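The Ferry to Fesstead

Euan Swanson missed the five o'clock ferry because he had gone back for the letter. He stood on the pier at Wuvholm with his bag between his feet and watched the lights go out past the breakwater. The next boat was in the morning.

The woman in the ticket office let him wait inside. She had a heater and a radio that only got the weather.

"You have family over there?" she asked.

"My father. He fixes nets."

"What's his name?"

He told her, and she nodded as if she had expected it. She said his father used to come across every May to buy rope, 200 feet at a time, and that he always paid in coins. He had not come this year.

Euan took the letter out and read it again. It was one page. His father wrote that the roof was sound, the dog was fat, and the doctor in Olero wanted to see him again. Then there was a line about the price of diesel. He had signed his full name, the way he would on a check.
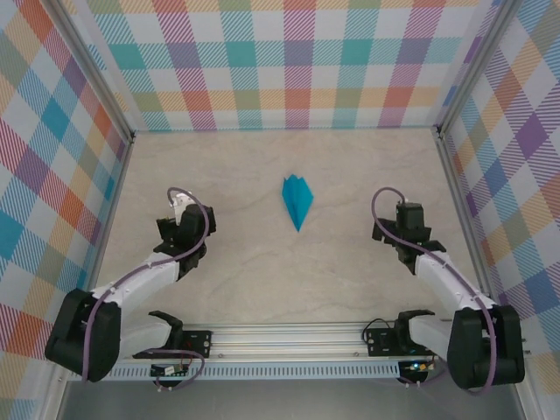

"I haven't been home in 17 years," Euan said.

The woman turned the radio down. She didn't ask why, and he was glad, because the reason had gotten smaller every year until he could hardly explain it. There had been a boat, and he had sold his half of it. His father had wanted him to stay — that was most of it.

She made tea and gave him the chair with the cushion. Sometime after midnight she went home and left him the key.

He slept a little. When he woke, the window was gray and a man was throwing ropes on the pier. Euan locked the office, put the key through the slot, and went down the ramp. The fare was 80 cents more than he remembered. He paid it in coins and found a seat on the side that faced the island.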